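Brindbridge Surgical Skills Center
Equipment Planning Group: minutes of the May meeting
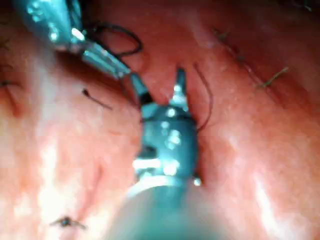 The meeting opened at 4:10 p.m. in the second-floor conference room. The draft agenda was accepted with one change: storage was moved ahead of training hours so that facilities could leave early. Apologies were received from sterile processing.

1. Minutes of the last meeting
Approved with a correction to item 5. The quote from Sembridge was for needle drivers only and did not cover graspers.

2. Matters arising
The dry lab bench has been moved away from the door. The cracked monitor arm is still on order. Purchasing will chase it.

3. Instrument budget
The lead instructor reported on use of robotic instruments in the suturing course. Each instrument has a fixed number of uses before the system locks it out, and needle drivers are going faster than anything else. Two-instrument suturing and knot tying now take up most of the console time, and trainees at the knot tying stage want longer sessions than the schedule was built for.

Purchasing asked whether trainees could start on expired instruments. The lead instructor said this already happens on the bench trainer, where the wrists are moved by hand, but the console will not accept them. It was agreed that a line of $4000 be set aside for replacement needle drivers in the first half of the budget year, to be looked at again when the course numbers are in. The request for a second pair of scissors was not supported.

4. Suture and consumables
Stock count: 446 packets on the shelf. Of these, 200 are a size the course no longer uses and will be offered to the open surgery course. The sheet on the cupboard door is not being filled in at the end of the day, and the count had to be done over. Course staff asked for dark thread to be kept as the standard order. They find it easier to follow at the console than the pale thread tried over the winter. Agreed.

5. Second console
Two proposals are in hand.

Munasinghe: refurbished console, delivery included, service contract priced separately. The contract price is missing from the paperwork and has been asked for twice.

Zurnanness: lease, with service included and a swap if the unit is down for more than a week. The lease does not allow the unit to be moved between rooms without a visit from their engineer, which would be a problem if the east lab floor is redone.

Discussion was long. The instructors prefer the lease for the service terms. Finance would like to own the unit and pointed out that the current console was also bought refurbished. Facilities noted that either unit needs its own circuit and that the east lab does not have one free. No decision. Purchasing to get the Munasinghe contract price in writing and ask Zurnanness for the cost of an engineer visit.

6. Storage
The locked cabinet is full. Facilities can supply one more of the same type from the old records room. Shelves need to be refitted to take instrument trays. Facilities left the meeting after this item.

7. Training hours
Evening access will stay as it is until the question of the second console is settled. One instructor asked that the cleaning time between groups be shown on the calendar. Agreed.

8. Any other business
The console foot pedals stick. Service call to be logged.

Actions
Purchasing: monitor arm; Munasinghe contract price; Zurnanness visit cost.
Lead instructor: needle driver use by course, to finance before the next meeting.
Facilities: cabinet and shelves; price for a new circuit in the east lab.
Course staff: move old suture stock; log pedal fault.

Meeting closed at 5:35 p.m.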